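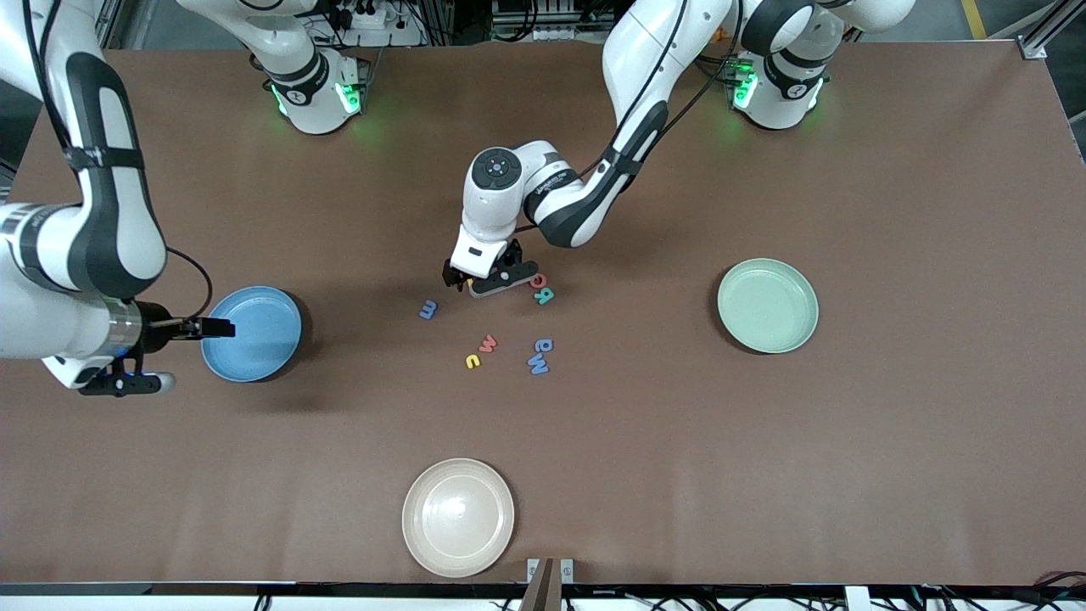
2.1 Budget before you order

The price on a Votia quote covers the arms, and the arms are the part everyone remembers to pay for. Before you sign, price the table, the power, the cabling and the things the robot will spend its days picking up. That last line is the cheap one: three plain plates and a few foam alphabet letters make a perfectly respectable sorting task, and they survive being dropped. Two arms also means two bases, so allow for both along the back of the table, with power behind them.

1. Decide between one arm and two. A second arm does not halve the work. It does double the cable.

2. Measure the table. Leave 40 inches of clear floor on the open side for the operator, who will want a chair and should be given one.

3. Set aside $200 for props and replacements.

4. Get the Skavenlow quote in writing, with shipping on its own line. Allow 9 weeks for delivery. February orders take longer.

5. Send the finished sheet to Gemma Bickerstaff in Purchasing. She will send it back once.

NOTE: Toma grippers are sold separately. The catalog mentions it on page 98.

CAUTION: Do not run the arms from the same power strip as the office coffee maker. The Virkaria site tried this and lost a morning of work and the coffee.

Prices checked 10/30/25. If your quote is older than that, ask for a new one and sit down before opening it.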